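How to pack a kitchen for a house move without losing the kettle

I have moved house more times than I have bought a suit, and the kitchen is always the room that wins. Bedrooms are mostly cloth. Kitchens are knives, glass, half a bag of rice and a drawer full of things that fit nothing you own. What follows is the method I used for the last move, from a second-floor flat near the canal to a terraced house in Lunton, and I lost one egg cup and a small amount of dignity on the stairs.

What you need

Boxes, obviously, and smaller than you think. A large box filled with plates cannot be lifted by anyone you would want to stay friends with. Get a stack of old newspaper, two rolls of decent tape, a fat marker pen and a few clean tea towels. I paid 40 pounds for the lot, and most of that was tape, as I refuse to use the cheap sort that splits down the middle and sends you hunting for the end with a fingernail.

Step 1: Eat the cupboards

Start a fortnight early. Stop shopping for anything except milk, bread and fruit, and cook what you have. There will be some odd suppers. We had chickpeas with a tin of pears, which I don't recommend, and a lentil soup that went on for three days, which I do. Anything still sealed and in date can go to the food bank. The jar of something brown from a holiday in 2015 can go in the bin.

Step 2: Clear one surface and keep it clear

Pick a table or a length of worktop and make it the packing place. Everything passes over it on the way to a box. If you pack from the floor your back will complain, and if you pack wherever you happen to be standing you'll find the tape in the bread bin in June.

Put out only what you mean to pack in the next half hour. A box, a plate or two, whatever mat you stand hot pans on, the small shelf that held the spices. Wrap it, box it, fetch the next lot. The fruit can stay out until the last morning, when somebody will want it.
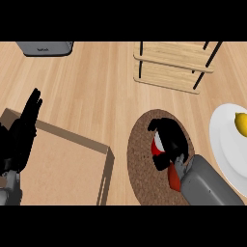 Step 3: Wrap the plates and stand them up

Plates travel on their edges, like records. Laid flat, the bottom one carries the weight of all its relations and gives up at the first speed bump. Put a thick layer of crumpled paper in the box, wrap each plate in two sheets, stand them in a row and stuff the gaps. Shake the box gently. If it rattles, add paper.

Bowls can be nested in threes with paper in between. Glasses go upside down, each with a ball of paper inside, and nothing heavy goes on top of them.

Step 4: Deal with the appliances

Empty the crumbs out of the toaster first. Do it outside. Tape each lead to its own machine, not in a bag marked "leads", which is where leads go to be forgotten. The microwave plate comes out and gets wrapped with the dinner plates. Defrost the freezer the day before and put down more towels than seems reasonable.

Step 5: Label the sides

Write on two sides and leave the lid alone, as the lid will be under another box. Say what is in it and which room it is for. "Misc" is a confession. My friend Si-woo Sung labelled nine boxes "kitchen stuff" and ate cereal out of a jug for a week.

Step 6: Pack the first-night box last

Kettle, mugs, tea, a pan, a sharp knife, a tin opener, washing-up liquid, loo roll. It rides in the car with you. The kettle goes in once the last cup has been poured, and whoever pours it carries the box.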